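Norstead gripper finger set, for two-arm home builds

A pair of replacement fingers for small bench arms, sold by Gitudard. Two sets are needed for a two-arm build.

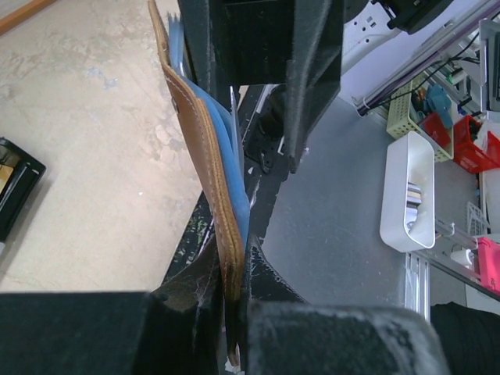
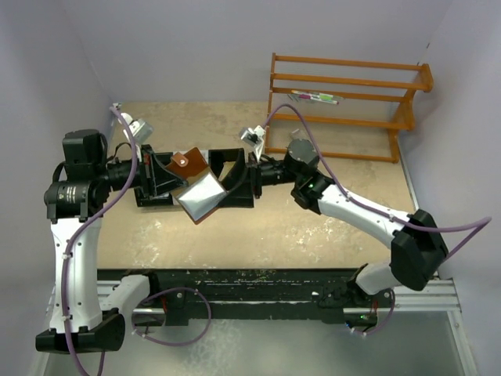
Each set comes with 5 screws - one is a spare. Print files are included if you would sooner make your own. Fit the fingers with the power off, then run the closing test before you pick anything up. Leather and other soft goods need a low grip setting.

Designed by Thảo Đoàn and Osvaldo Dantas in a shared workshop.

Part no. 1453
Price: £49 per set
Next batch: November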